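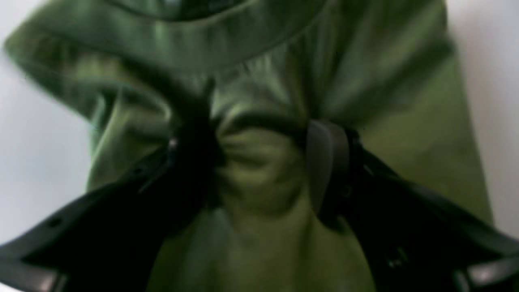 Home Reviews FAQ Contact

Smart lock questions I get a lot

Do I need Wi-Fi for the Karnar lock?
Nope! Mine ran on Bluetooth alone until March. You only need the Wi-Fi bridge if you want to unlock the door from work (I do, my sister is always early).

How long do the batteries last?
I got 356 days out of my first set, and the app started nagging me at 31 percent.

How many codes can I set up?
It holds 100. I've used four, and one of those is for the dog walker.

Can I still use my old key?
Yes, the Karnar fits over the inside of your deadbolt, so the outside stays the same. Keep a spare key somewhere else anyway!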